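# Chapter 4: Small Things in Large Numbers

Every household owns a few kinds of object that are kept by the dozen. Forks, pegs, pens, batteries and chopsticks all belong to this group. No single one is worth much thought, and most people could not say how many they have. When the author's students at Mundemley listed the contents of one drawer at home, the longest list ran to 60 items, and 35 of those were pens.

Chapter 3 dealt with large items that have a fixed place, such as a saucepan or a bread bin. Small items behave differently. They are picked up several at a time, put down wherever there is space, and washed in batches. They also get mixed with others that look nearly the same. A storage method that suits a saucepan will not suit them.

Chopsticks are used as the main case in this chapter. They are long, thin and light, they roll, and they are only useful in matching pairs. A household may have dark ones and pale ones, plain ones and decorated ones, bought at different times and in different lengths. Sorting usually takes place on the dining table, where there is room to spread out and the kitchen is close by.

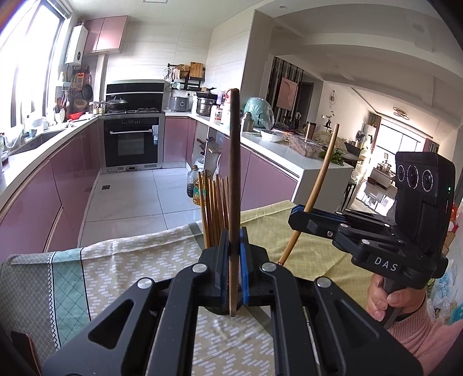

The first decision in any sorting job is what to sort by. With chopsticks there are three common choices: colour, length and pattern. Colour is the quickest, and dark wood can be separated from light wood at a glance. Length takes more time because the sticks have to be stood on their ends and compared. Pattern is the slowest, but it is the only one that reliably gives true pairs when a set is decorated.

It is best to sort by one feature at a time and to finish before starting on the next. Thibault Poulain, whose household studies are used throughout this book, watched 13 families sort the same mixed bundle. Those who tried to match colour and pattern together picked up many of the sticks twice. Those who made two rough piles first, and then looked for pairs within each pile, handled them less and made fewer mistakes.

The second decision is how the sorted items will be kept. Flat storage, in a drawer or a tray, keeps pairs side by side but uses a lot of space. Upright storage, in a jar or an open holder, takes up very little of the worktop and lets people help themselves. Its weakness is that the pairs come apart as soon as the holder is filled. A long stick in a short holder will also lean, and several leaning the same way can tip a light container over.

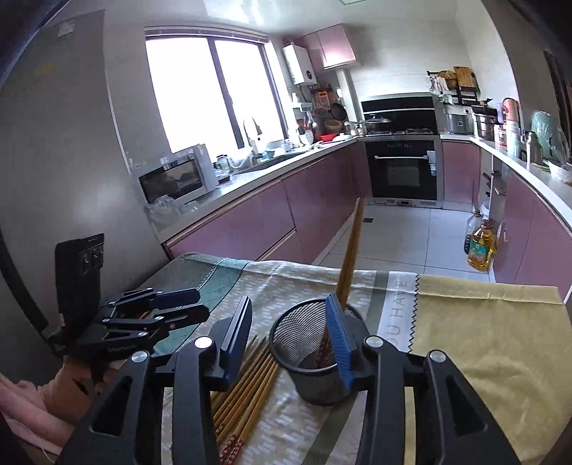 *Figure 4.2 Chopsticks standing in a black mesh holder, with a loose pile on the cloth beside it.*

The walls of the holder matter as well. Open mesh lets air reach the sticks, so it suits wood that has just been washed and wiped. A solid jar holds any water that runs down, and it needs emptying and drying often. Wooden chopsticks should be dry before they go into either kind.

Which end goes down is partly a matter of habit. With the eating ends up, they stay clear of anything at the bottom of the holder, but they are touched each time someone takes a pair. With the eating ends down, hands reach only the handles, and the base of the holder has to be kept clean. A family should agree on one way and keep to it.

**Before you read on**

Find one container at home that holds small items of a single kind. Empty it on to a table and sort the contents by one feature only. Write down which feature you chose, how long the work took, and what was left over that fitted no pile. Keep your notes, as they will be needed in Section 4.3.

## 4.1 Choosing a feature to sort by

A feature is useful for sorting when two people, working apart, would put the same item in the same pile.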